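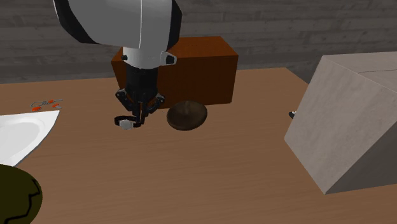 Render, brown table and gray plank wall

Sidstead season 2 renewal / schedule talk

pilotlight_jo wrote:
IT'S RENEWED! Nava put the notice up this morning, full second season, same lead cast, and Nayeli Salinas is staying on as head writer. I was so sure we'd lost her to the Harholm movie. I have been walking around the house grinning like a fool (my kids think I won something). Twelve episodes again, starting in May. Who else is rewatching before then?

marrowbone wrote:
Me! I started last night and got three episodes in before I made myself go to bed. The ferry scene in the second one is even better when you know who's lying.

kettle622 wrote:
Happy about the renewal, less happy about the slot. They're moving it to 10 p.m., right after Lindico. That's late for a slow family drama. Half the people I got hooked on it watched with their parents.

pilotlight_jo wrote:
But Lindico is a huge lead-in! People will leave the TV on and find it by accident. I found season one that way, half asleep, and was wide awake by the inheritance argument.

kettle622 wrote:
Lindico is a cop show with a car chase every week. I don't think that crowd sits still for a ten-minute dinner. I'd love to be wrong.

tworivers wrote:
I'm with kettle on this. The old slot was perfect. Also, has anyone heard if the composer is back? That cello theme did a lot of work in the finale.

marrowbone wrote:
Composer is back, it's at the bottom of the notice, in the crew list. And yes, the cello!! I've been trying to learn it on guitar. It sounds terrible and I'm having a great time.

dovetail_sam wrote:
Unpopular opinion, I thought the finale wrapped things up and a second season could spoil it. The sister got on the train, the house was sold. What's left?

pilotlight_jo wrote:
Sam, the LETTER. She never opened the letter! You can't show us a sealed letter in episode four, bring it back in episode nine and then just sell the house with it still in the desk.

dovetail_sam wrote:
I took that as the point. She chose not to know.

tworivers wrote:
I read it like Sam did the first time, then changed my mind on the rewatch. The brother looks at the desk twice while the buyers are talking. Salinas doesn't waste looks.

dovetail_sam wrote:
Huh. Okay, I missed the second one. Going back to check tonight.

kettle622 wrote:
Our rewatch sign-up is at 287 names, by the way, and it only went up at lunch. Two episodes a week, spoilers allowed for season one only. Please put the episode number in your subject line this time.

marrowbone wrote:
Signed up! Can I claim the discussion post for episode nine? I have so many thoughts about that kitchen argument.

kettle622 wrote:
It's yours. Episode four is still open if anybody wants the letter.

pilotlight_jo wrote:
Mine mine mine. Putting me down for four.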